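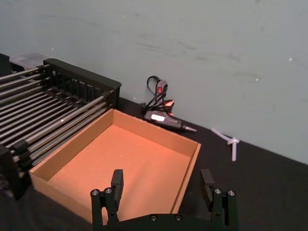

Open cardboard tray and black metal rack.

4. Joining the campus wireless (Clirkel)

Before you start: staff login, building code, device charged. Guest accounts — see section 9.

1. Open wireless settings. Pick Clirkel-Staff. Not Clirkel-Setup, that one is for the help desk.
2. Enter your full staff login, including the part after the @.
3. Accept the certificate. Name on it should read Ida. Anything else, cancel and call ext. 1557.
4. Wait. First connection can take roughly 18 seconds, longer in Cullard basement.
5. Open any web page to check.

Note: old profiles from before April need to be deleted first. Forget the network, restart, then do steps 1 to 5 agian. 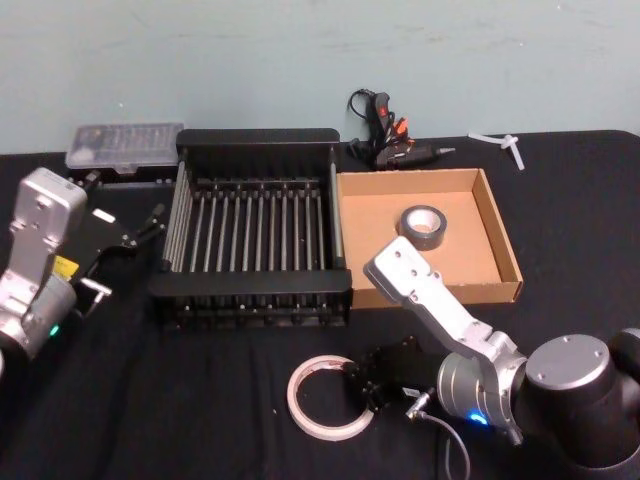 Page last changed: 23/10/2018 by Tia Hollis

6. Second device? Same steps. Limit is nine per login.
7. Printers and lab equipment don't use this network. Send the hardware address to Erick Mugo, he adds it by hand.

CAUTION: Do not plug your own router into a wall port. The port shuts off by itself and only the help desk can turn it back on.

CAUTION: Changing your password drops every device at once. Update the phone first — too many wrong tries from a phone in your bag will lock the account.

Still no signal in Kettle, upper floors: known, new access points on order. Use the wired ports along the corridor untill then.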